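Sidlow Numbered Pieces: a simulated pick-and-place collection

Welcome, and thank you for opening the README first! We know how tempting it is to go straight to the download, and we have done it ourselves more than once. Please give this page a few minutes anyway, as several things in the collection are easier to use if you know how we went about making them.

What this is

Sidlow is a set of 680 recorded runs of a robot arm handling small numbered pieces on a tabletop. Everything was made in simulation. The runs were gathered to train and test policies that learn from examples, and each one comes with camera views, arm positions, gripper opening and a short written instruction in plain English, such as "pick up the piece with the 12 on it and hold it over the table."

The collection grew out of an earlier one called Trimska, which used plain colored blocks. Trimska was a fine place to begin, and we are still fond of it, but a policy could do quite well there by grabbing whatever was closest. We wanted pieces that look very much alike until you read them, so that the instruction would matter. Numbers seemed like the friendliest way to do that.

How the examples were gathered

Each run was driven by a person using a hand controller, with the simulated views on a screen in front of them. We had 5 operators, and each of them did a stretch of practice runs first (those are not in the release). They were asked to move the way they would if they were reaching for something on their own desk, which means you will find pauses, second thoughts and the odd change of direction on the way to a piece. We left these in. Our early attempts with scripted motion were much tidier, and the policies trained on them got lost as soon as they drifted a little from the path.

At the start of every run the simulator draws a new layout and picks a piece to ask for. The operator reads the instruction, carries it out and presses one button to close the run. A second person then watches the playback and marks it as done, partly done or not done. All three kinds are in the release, and the label is in the run's notes file, so please filter on it if you only want the clean ones.

Camera views

There is a wide-angle view looking out past the gripper and a standard view of the arm at the table. The wide one bends a good deal toward the rim and has black corners, and we ship it uncorrected. If your model wants straight lines, the lens values are in the settings folder and you are welcome to flatten it yourself. 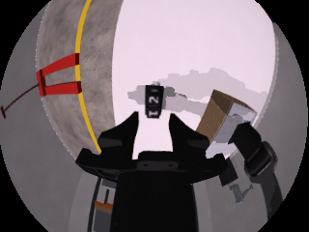
The wide-angle view has the fingers open and a piece marked 12 past the gap between them; in the standard view, a numbered cube is in the grip.

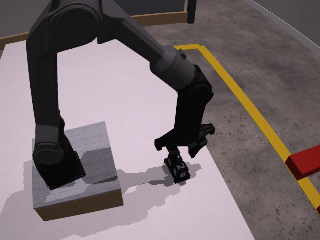

What is in each run

A run is one folder. Inside it you will find:

views: the camera frames, one subfolder per camera, numbered from the first step
arm: joint positions and gripper opening at every step
task: the instruction as the operator saw it
notes: the outcome label, the operator's letter code and any remarks from the person who checked the playback
layout: the starting position and turn of every movable piece

The step numbers match across all of these, so frame 40 in one camera goes with frame 40 in the other and with row 40 in the arm file. We check this with a small script, which is in the tools folder under the name Revik. It is worth running once after you unpack, especially if you moved the files between machines. It prints the names of any runs where the counts disagree, and if it prints nothing you are all set.

How the runs are split

We set aside 464 runs for training. The others are for validation and testing, and the lists are plain text files in the splits folder. The split was made by layout, so a starting arrangement you train on will not turn up again in the test list. If you make your own split (and please do, if ours doesn't suit you!), we would ask that you keep that rule and say so when you report your numbers.

Written instructions

The instructions were written by hand and then reworded, giving 1170 different sentences in all. Some are short and bossy, some are polite, and a few wander on a bit the way people do when they are thinking out loud. Spelling has been checked, but the phrasing has been left alone. Number words and digits both appear, so "twelve" and "12" should be treated as the same thing.

Things to watch out for

Reading the numbers is hard in some frames. A piece may be turned on its side, or the fingers may cover part of the marking. Please don't assume that a single frame is enough to tell which piece is which. Looking back a few steps usually helps.

Shadows in simulation are simpler than the ones in your lab. They can be blocky, and a policy that leans on them will have a hard time on a real arm. We have had better luck when we changed the brightness and contrast at random during training.

The operators were all right-handed. We didn't plan it that way, and we suspect it shows in how they approach a piece. Mirroring the frames is not a good fix here, as it would mirror the numbers too.

Last, nothing in this collection has been tested as a basis for work near people. Please treat it as research material.

Getting started

Unpack the archive, run Revik, and open any one folder from the training list to get a feel for it. The loader in the tools folder reads a run into memory and hands back the frames and arm positions side by side. For a first experiment we would suggest the done runs only, with both views, and then adding the partly done ones later to see what changes.

Changes

2018-06-12: first public release. Fixed the outcome labels on a handful of runs where the playback check had been saved twice.

Planned for September: a companion set called Benkirane, with two-step instructions in which one piece is moved before another is picked up. The folder layout will stay the same, so code written for this one should carry over with very little fuss. If you run into trouble before then, leave a note on the issues page with the run name and the step number, and we will have a look.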